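Category: Crime in Flundmont | Unsolved burglaries

The Jukside vault burglary was a break-in at the Jukside safe deposit center in Flundmont, carried out over a holiday weekend in November. 94 boxes were forced. Most of the contents, mainly watches, loose stones and cash, have not been recovered. No one was hurt.

Background

Jukside rented boxes to jewelers, small traders and private customers. 2928 boxes on two floors, the older ones in the basement. The building had been a grain office before that and shared a rear wall with a shop unit, vacant at the time. Alarm upgrade had been quoted for twice and put off both times, according to court papers from the later civil case.

The break-in

Entry was through the shared wall. The hole was cut low down, behind a row of shelving, and came out in the basement corridor. An alarm signal did reach the monitoring desk on the first night. A guard drove out, checked the front doors and the side gate, found both locked, and left after 10 minutes. Staff found the damage when they opened up after the holiday.

Police think at least three people were involved. Tools were left behind, plus a pair of work gloves and a folding ladder. Recordings for the basement were missing; the recorder had been taken out of it's cabinet.
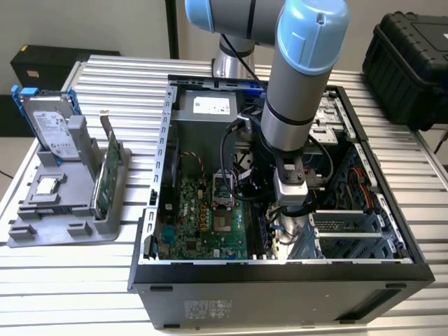
Riku Sasaki told the local paper that box holders got the news from the radio before they got a call from the company, and that the first letter, when it came, was addressed to the wrong person. Other customers made similar complaints. Jukside later apologized for the delay but not for the security.

Investigation

Two men were arrested in Diltilach the following spring after trying to sell a watch listed as stolen. Both released, no charges. A third suspect, named in court only as Grgić, was tried for handling stolen goods and cleared. Case remains open, though the full-time team was wound down.

Civil case

A group of 37 box holders sued. Main argument was over the rental contract, which capped payouts per box whatever was inside. Settled before trial, terms not published. Several claimants had no reciepts for what they had stored and are understood to have got less.

Aftermath

Basement vault closed for good. The upper floor reopened under the same name with new locks and a night guard on site.

Last updated: May 2, 2025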